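Last revised 23 June 2018 by Kathleen Cullinane. Applies to the hand-held gripper and to the arm-mounted one, which take the same fingers.

# Replacing worn finger pads after a slip

In March the arm at the Stullby bench dropped a saucer from the top of its travel. The saucer broke on the table and a piece landed by Prasanna Sikder's foot. The log showed a normal close, normal motor current and no error code. We spent most of a day on the control software before anyone pulled the pads. The foam on one had come away from its backing, so the finger closed on the saucer and the foam slid sideways under load.

The controller can't see this kind of fault. It knows how far the fingers have closed and how hard the motor is working, and both numbers look fine while the pad is letting go. You have to look at the pads.

## Signs to look for

Check the pads at the start of each shift and after any drop. Stop using the gripper if you find any of these:

- foam lifting at a corner when you push it with a thumbnail
- a tear that goes deeper than 3 mm
- crumbs of black foam on the table or in the dishes
- a pad that rocks on its arm

Ragged edges alone don't call for a new pad. Foam frays early and then stays that way for a long time. Write it on the pad card and check it again the next day.

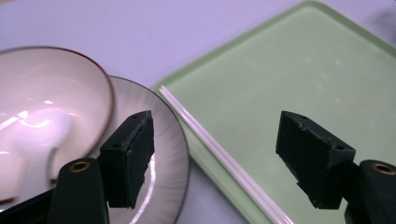

*Pads over a place setting. The edges of both are ragged, and the left one has a groove down its face.*

A groove needs a closer look than a frayed edge. Spread it with your fingers. If you can see the backing at the bottom, change the pad.

## What you need

- a matched pair of pads from the same Claltura pack
- a 2 mm hex key
- isopropyl alcohol and a lint-free cloth
- a spring scale
- the pad card for that gripper

## Steps

1. Press the stop button and switch off power at the supply. On the arm-mounted gripper, wait for the brake to click before you put a hand between the fingers. Cormac Ó Néill got a pinched thumb by skipping this.
2. Clear the dishes off the table. Foam crumbs get into everything, and a dropped screw will chip a glaze.
3. Take out the pad screws and slide the pads off. Change both, even if only one is bad. A new pad facing an old one pulls the dish to one side.
4. Wipe the arms with alcohol and let them dry. Look for cracks near the pivot holes. A cracked arm goes in the red bin and the gripper stays out of service.
5. Fit the new pads and turn the screws until they stop, then a quarter turn more. Tighter than that crushes the foam around the screw, and it tears from there.
6. Switch the power back on and close the fingers slowly with nothing between them. The pads should meet flat.

## Pull test

Grip the steel test bar and hook the spring scale to it. Pull straight down to 17 newtons and hold for 14 seconds. The bar must not move. Repeat with the bar turned a quarter turn.

If it moves, open the fingers, check the screws and try once more. After a second failure, tag the gripper and tell Orvokki Suominen.

## Pad life

We now change pads at 2,000 grips whether they look worn or not. Glazed bowls and plates are easy on the foam. Unglazed foot rings are the worst, and so are fork tines. If your work is mostly either of those, ask Orvokki for a shorter limit.

Put the old pads in a bag with the date and grip count and leave them in the tray by the Stullby bench.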